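01/08/2023

# Bidmont to be without captain for Vallomcombe second leg

Bidmont will have to manage without their captain when they travel to Vallomcombe next week, after he was booked late in Saturday's 2-1 win in the first leg of the Regional Shield semi-final.

The midfielder was shown a yellow card in the 80th minute for pulling back an opponent on the halfway line. It was his third of the competition, and under the Shield's rules that brings a one-match ban. Bidmont do not plan to appeal.

He was one of four players booked in a game that was scrappy for long spells. Vallomcombe had two defenders cautioned before the break, and their goalkeeper followed them into the book for time-wasting with the score at 1-1.

The visitors had gone ahead after 12 minutes, when a corner from the left was only half cleared and their right-back drove the ball in from the edge of the area. Bidmont had most of the play from then on but did not level until the 53rd minute, with a header from a free kick. The winner came 18 minutes later from the penalty spot, after a handball that Vallomcombe's players disputed at length. 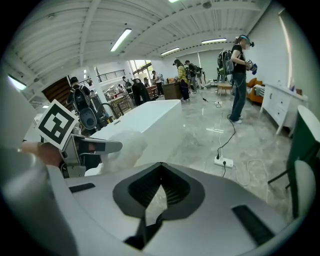

The suspension leaves Bidmont short in midfield. Their usual stand-in has been out since January with a knee injury and is not expected back until the league season is under way. The club may move a centre-half forward, as they did in the quarter-final against Flutville, or give a first start to one of the two teenagers who were on the bench on Saturday.

Vallomcombe have no suspensions to deal with. Their two booked defenders each have one earlier caution in the competition - the goalkeeper had none - but one of the pair is now listed as doubtful after coming off with a tight hamstring.

Away goals do not count double in the Shield. If the teams are level over the two legs there will be extra time, then penalties. Vallomcombe need to win by two clear goals to go through without it, while a draw will be enough for Bidmont, who last reached the final 7 years ago and lost it.

A crowd of 3,000 is expected for the second leg, with Bidmont supporters given the terrace behind the north goal. Tickets for that end are being sold through the Bidmont club office only and will not be available on the night. Gates open an hour and a half before kick-off, which is at 7.45pm.

The winners will meet Hoani in the final. Hoani came through the other semi-final with a game to spare when their opponents withdrew from the competition, and they have asked for the final to be played on a neutral ground. A decision on the venue is due once the second leg has been played.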